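七月，工作记录，合规软件试用第三轮

上午把 Tonolis 的试用环境又开了一遍。先记结论，免得后面翻不到：目前没有看到足够的理由让小诊所掏这笔钱。下面是过程，写得乱，自己和组里的人看得懂就行。

背景还是老样子。我们替几家规模很小的诊所看病历传输和访问审计这一块，医生加护士加前台，人数最多的一家是 32 人，最少的只有 7 个人。这种规模没有专职的信息安全岗，管电脑的往往就是排班的那位。厂商的材料里反复讲“开箱即合规”，我对这个说法一直不信。合规是一堆日常动作，谁在什么时候看了谁的病历，离职的人账号有没有停，传真进来的东西落在哪台机器上。软件能管其中一部分，剩下的还是得有人去做。

一、登录与账号

Tonolis 的账号分三级：管理员、临床、前台。看着够用，真用起来前台这一级权限太大，可以直接打开检验报告全文。上一轮就提过，厂商答复说“可通过自定义角色解决”。这次我去找自定义角色，在设置的第四层菜单里，新建以后默认继承前台的全部权限，要一项一项往下减，一共 50 个勾选框，名字还都是缩写。指望排班的那位把这个做对，我看悬。

离职账号：停用以后，已经登录的会话没有马上断开。我用测试账号试的，停用之后那个浏览器窗口还能继续翻病历，关掉重开才进不去。这一条要写进报告，放在前面。问题是厂商文档里写的是“即时生效”。要么文档错，要么试用环境和正式环境不一样，两种情况我都不太喜欢。

二、审计日志

导了一份日志，100 条，逐条对。我自己的操作都有手写记录，对着看。打开、修改、打印都在，时间也对得上。缺的是“预览”：在列表里把鼠标停在病人名字上会弹出一个小窗，里面有出生日期、过敏史和最近一次就诊的诊断，这个动作不进日志。也就是说，一个好奇的员工可以把整张列表扫一遍，什么痕迹都不留。

厂商大概会说预览不算访问。我不同意，诊断都显示出来了还不算，那什么算。先按缺陷记，等他们来辩。

另外日志导出是表格文件，可以随便改，没有校验值。对大医院来说可能有别的系统兜底，小诊所没有。真到了要查的时候，拿一份谁都能编辑的表格出来，说服力有限。

三、加密传真

Marnora 的传真网关接在后面一起试。这部分比预想的好一点，发出去的件有回执，失败会重发，重发次数能设。可是收件那边，文件落地以后存在本机的临时目录里，没加密，文件名就是病人姓名加日期。我把目录打开看的时候愣了一下。宣传页上写的“全程加密”，这个“全程”到网关为止，后面那一截不归他们管，至少他们是这么理解的。

改设置可以让它落到加密盘，但默认不是。默认值这种东西，十家里有九家不会动。报告里建议：不改默认就不要上线。
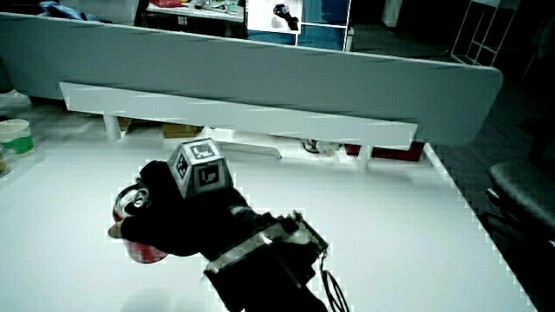
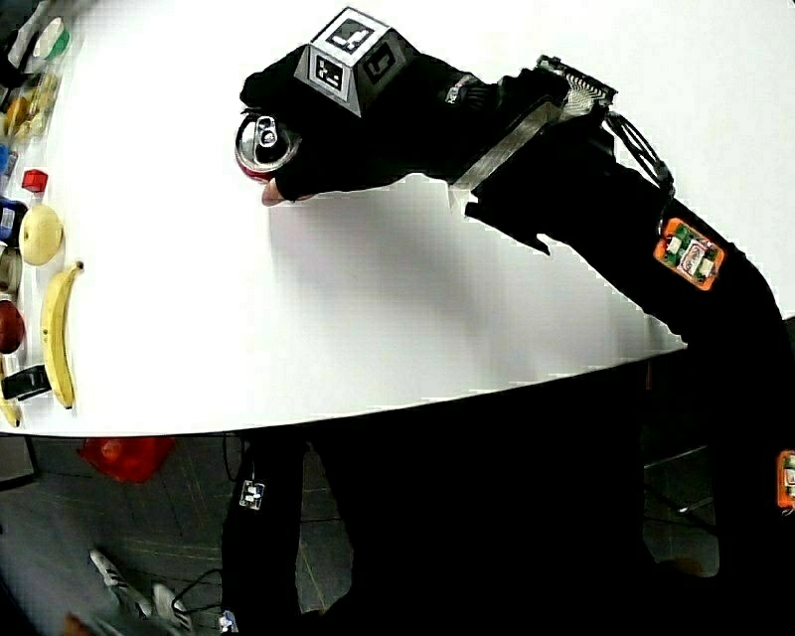

两张都是拿着易拉罐的时候，罐口的拉环都看得到。

四、风险评估问卷

下午做的是 Braretach 的自评问卷。我对自评问卷的意见比较大，先声明，免得别人觉得我看得不公正。

题目大多是“贵机构是否制定了某某制度”，选是或者否，选“是”就得分。没有要求上传制度文件，也没有问最近一次执行是什么时候。我试着全部选“是”，满分，系统生成了一份带封面的报告，措辞很漂亮，说该机构“具备成熟的隐私保护体系”。我填的机构名是“测试测试”。

然后又认真填了一遍，按那家 7 个人的诊所的真实情况填。分数低得吓人，给出的整改建议有好几页，头一条是“设立首席隐私官”。七个人里设一个首席隐私官。建议显然是照着大机构的模板来的，没有按规模缩放。这样的东西发给诊所，结果只有两种：一种是看了发愁，干脆放着；另一种是回头把答案改成“是”。

比较有用的是问卷最后关于设备清单的那一页，会逼着人去数有几台旧笔记本、硬盘有没有加密、U 盘谁在用。这一页单独拿出来打印成一张纸，可能比前面全部加起来都管用。记一下，回头自己做一张。

五、备份恢复

备份走的是 Bugti。厂商演示时只演示备份，不演示恢复，所以我只测恢复。

第一次失败，提示“密钥不匹配”，密钥是刚刚从同一个页面复制下来的。第二次把密钥前后的空格去掉，过了。页面复制按钮会多带一个空格，这种毛病平时没什么，真出事那天，诊所的人对着报错干着急，电话打不通，这个空格就是大事。

恢复出来的测试病历和原件比对，正文一致，附件里的扫描件丢了原来的旋转方向，有几页是倒的。内容没少，但难看，也说明附件这部分他们没认真比过。恢复后的访问权限全部变成管理员可见，其他角色要重新分配。这一条文档里没有写。

跟厂商通了电话，对方态度很好，每一条都说“已在路线图上”。问哪个版本，答不出来。没有版本号的路线图我一律当作没有。

六、费用

报价单还是按账号收，外加传真按页、备份按容量。按页那一项没有封顶。小诊所的传真量其实不小，转诊、检验、保险，全靠它。让对方给一个封顶价，说要请示。

同样的钱，如果先花在全盘加密、双重验证和每季度清一次账号上，效果未必比这套差，我个人觉得更好。但这只是判断，没有数据，不能写进正式报告，写在这里。

待办：
停用账号会话不断开，录屏，附在报告后面。
预览不进日志，重新做一遍，换一个浏览器再看。
传真落地目录，问清楚加密盘的设置会不会在升级后被还原。
Braretach 问卷的设备清单页，改成一张纸的版本。
Bugti 恢复后权限的问题，发邮件，要书面答复，电话里说的不算。
催封顶价。

晚上七点补一条：厂商回信了，关于停用账号，说“会话最长保留时间可配置”。进去找了一圈，没找到这个选项。已经回信问在哪一层菜单，等。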